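How to Clean and Store Play Kitchen Pieces

Play food and toy dishes get handled more than most toys in the house, and a lot of them end up in somebody's mouth. A wash once a month is enough for most families. Do it more often during cold season or if you have a child under 3.

Sort before you wash. Hard plastic goes in one pile, fabric and plush in another, and anything wooden in a third. Check each piece for cracks, loose seams and peeling labels as you go. Throw out anything with a sharp edge.
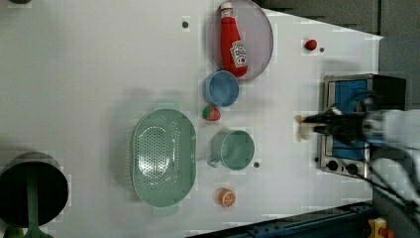
Hard plastic cups, plates and fruit can be washed in the sink with warm water and ordinary dish soap. Let them soak for 10 minutes, then go over them with a soft brush. An old toothbrush works well around handles and rims. Hollow pieces with a seam or a small hole should not be soaked, as water gets inside and turns moldy. Wipe those with a soapy cloth instead.

Plush food should be checked for a care tag. If it says machine washable, put it in a mesh bag and run a cold, gentle cycle. Leave out the fabric softener. Squeeze it in a towel afterward and air dry it for a full day, turning it once. If there is no tag, spot clean with a damp cloth and a drop of detergent.

Wooden pieces should never sit in water. Wipe them, dry them right away and stand them on edge overnight.

Crayon and marker on a white play table usually come off with baking soda on a damp sponge. Rub lightly and rinse. Try a corner first, especially if the top is painted.

Storage

1. Use shallow bins. In a deep toy box the small things sink to the bottom and the whole box gets dumped out to find them. We have had two Mulcahy drawer trays for years and they still slide fine.

2. Keep dishes and food apart. Plates and bowls stack in one bin, and fruit, vegetables and bottles go in the other.

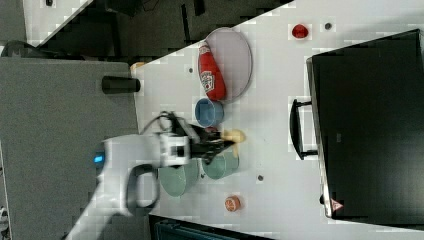 3. Label the bins with a drawing if your child can't read yet. Cover it with clear packing tape so it survives wiping.

4. Put half of it away. Swap the bins every couple of months, and wash the set that is going into the closet before you store it. Make sure everything is completely dry before the lid goes on.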